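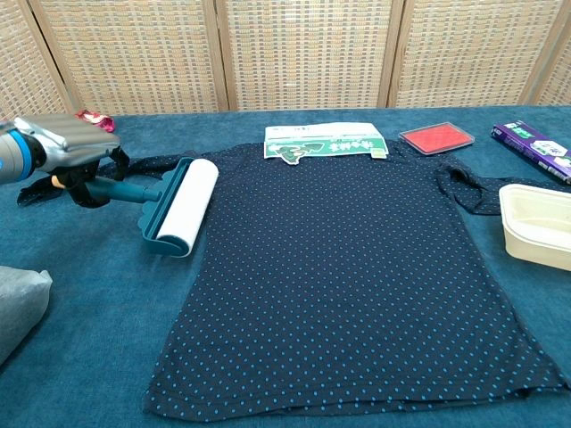 Surface care comes before pressing, and on this course it is taught as a separate step. Lint, hair and loose fibre left on a garment get pushed into the cloth by the iron and are much harder to shift afterwards. Dark cloth needs the most attention. A navy short-sleeved shirt with small light-blue dots is a fair test piece, as pale fluff can be mistaken for part of the pattern at a glance. Lay the shirt flat on the padded table, front up. If a sleeve is crumpled or has folded back on itself, as both kinds of fault show on the dotted shirt, straighten it before you roll that part. Packets and boxes should go to the far side of the table, clear of the collar. An ink pad should be closed and put away altogether.

Unit 3: Brushing and rolling
Garment Care, Level 1, Brurthorpe
Notes by Pushpa Vishwakarma

Choosing the tool

Adhesive roller: for cotton, polycotton and most woven shirts. Picks up hair and fluff, does little for dried mud or food.
Clothes brush: for wool, coats and anything with a nap. Brush with the nap to finish.
Damp cloth: for light dust on smooth synthetics. Wring it out hard.

Do not use an adhesive roller on sequins, loose knits, flocked prints or anything with a raised thread. If you are unsure, try it on the inside of the hem first.

Order of work

1. Check the care label and the pockets.
2. Peel the roller back to a clean sheet.
3. Start at the shoulder and roll down towards the hem in straight strokes, each one slightly over the last.
4. Do the sleeves separately. Hold the cuff end down with your free hand.
5. Lift the collar and roll underneath it.
6. Turn the shirt over and do the back.
7. Look along the cloth at a low angle, near the window if you can, and go over anything you missed.

Light pressure is enough. Leaning on the roller drags the fabric and puts creases in — this is the fault I mark most often. When the sheet stops picking up, tear it off. A full sheet will put fluff back on the shirt.

The table

The table cover holds fibres as well. Roll it before the first garment and again when you change from light clothes to dark. Used sheets go in the bin, sticky side folded in.

Records

Fill in a Savlow card for each garment: fabric, colour, tool used, sheets used. Cards 226 onwards are for this unit. Spare rollers are in the Pemano cupboard, bottom shelf, and refills are order code 2510. Please write on the list if you take the last one.

For the next session

Bring one dark shirt or top of your own, washed and dry but not ironed. Read page 13 of the Kandpal booklet on pressing collars and plackets. We start at 9.35 in the pressing room, and the irons will be on.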